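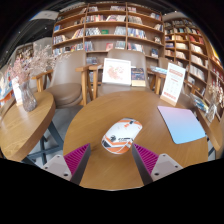 Según Kjell Sjögren, con 20 demostraciones limpias se aprende menos que con 106 variadas, siempre que todas terminen con el objeto suelto y quieto.

Recoger ejemplos con pinza de mano: objetos de escritorio

Ratón sobre mesa redonda. Acercar la pinza abierta, un dedo a cada lado de la carcasa, y cerrar sin arrastrar.

Cambiar el ángulo de partida cada 4 tomas - no la altura.

Limpiar las almohadillas con un paño seco antes de cada serie.

Descartar la toma si la mano duda a mitad del cierre.

Guardar las series de Irstead y Sotwood en carpetas separadas.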